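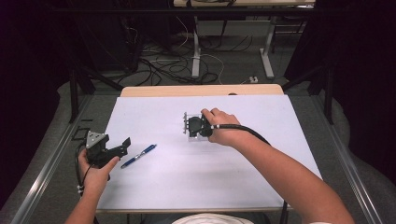

slund_widdale
How often should the jaws on the hand-held grippers at the Widdale station be checked for play?

Tavares_Cell
Every 11 hours of use, and again after any drop. The operator should close the jaws by hand, note any side movement, and enter the result in the station log.

grudness17
The interval at Grudness is 17 hours. We have recorded no additional faults at that setting. A shorter interval takes operators away from the table without a clear benefit.

Tavares_Cell
I must disagree. Your station handles soft parts only. Widdale handles pens, small clear plastic parts and similar hard items, and the jaw pivots are loaded differently. Please do not apply the Grudness figure there.

guta_maint
The cables deserve equal attention. Under the Guta procedure, the left cable is clipped along the side of the table with enough slack for full reach. We replaced two leads in July, and both had failed at the point where the cable enters the gripper body.

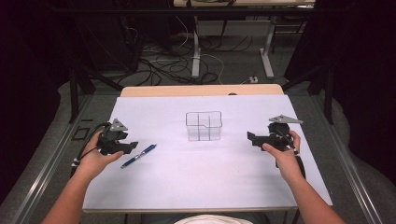
slund_widdale
Which screws are to be tightened when the top plate on a gripper begins to shift?

guta_maint
Tighten the rear screws first, then the front one, and confirm that the plate sits flat before the gripper is returned to service. A plate that has shifted requires a new calibration of that side.

grudness17
We calibrate both sides in every case. It adds three minutes and removes any doubt as to which unit was adjusted.

guta_maint
That is acceptable, although the written procedure does not require it.

slund_widdale
Thank you. Widdale will adopt the 11-hour check and will calibrate both sides after any plate adjustment. I will revise the station sheet accordingly. The cable slack is still to be measured on our table.

Svend Lund
Widdale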